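Chapter 3
Inside the Desktop Computer

Take the side cover off a desktop tower for the first time and you may feel a little lost. Stay with it! Most of what you see is a handful of parts that come out and go back in, and by the end of this chapter you will know each of them by name, by shape, and by the place where it lives.

What you will learn
- How to tell a processor, a memory module, an expansion card, and a drive apart
- Where each part belongs on the motherboard or in the case
- How to lay out parts so that a build goes smoothly

Words to know: motherboard, socket, slot, caddy, bracket, power supply

We start with the tower on its side, open face up. It is by far the best way to work, since the motherboard lies flat in front of you like a map. Give every loose part its own spot next to the case, too. A memory module standing on edge in a holder is easy to find and easy to pick up - and you can tell right away which parts are still waiting.

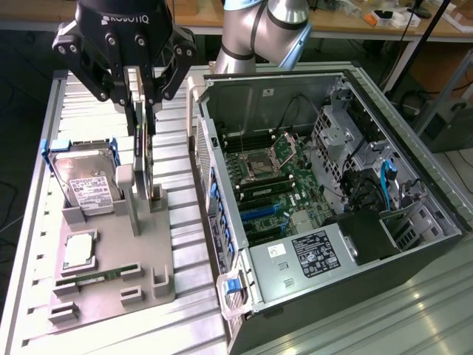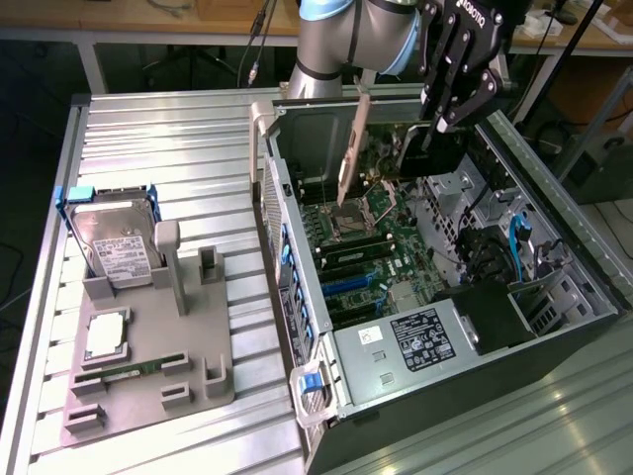 3.1 Reading the Motherboard

Find the processor socket first. It is a square with a metal frame and a lever beside it, and once you have found it, everything else falls into line. The memory slots are close by, long and narrow. Farther off are the expansion slots, which often come in more than one color and length.

Now look past the board. The power supply is the big metal box with a printed label, and the drives sit in metal cages of their own. Some drives ride in a plastic caddy, a frame that holds the drive as it slides into its cage. What a nice bit of design!

Try it: Working with a partner, sketch an open tower and label the socket, 2 kinds of slot, and the power supply. Trade sketches with another pair and compare. Keep yours, as you will add the cables to it in Section 3.2.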